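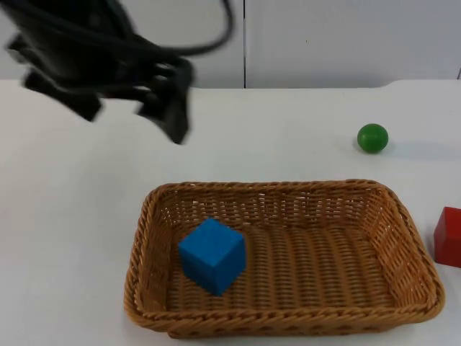

Noretley opens its play room with one small green ball

The new play room at Noretley opens its doors on Monday, and the first thing visitors will meet is a white table, a plain white wall and a glossy green ball.

The opening display is called Green, and it is the work of designer Borghild Hägglund, who has spent the winter choosing things that children like to roll, push and chase. She has 62 of them in store, and they will take turns on the table through the season.

"I wanted to begin with a ball, and I wanted it to be properly green," says Hägglund. "Put it on a white table and you see the shine on it straight away - and then your hand just goes towards it!"

The table has a smooth top and a rounded corner. The wall behind it has been left clear, with no signs or labels, so that even the youngest guests can find the ball at once.

Joni Valtonen, who runs the programme at Noretley, is delighted with the result. "We had 339 replies when we asked local families what they wanted from us. So many of them said room to play, and I can't wait to see them in here."

Sessions last 90 minutes and are open to groups of up to 9 children with their grown-ups. Entry is free - booking is through the Noretley front desk.

Press contact: Gøran Wallin, Noretley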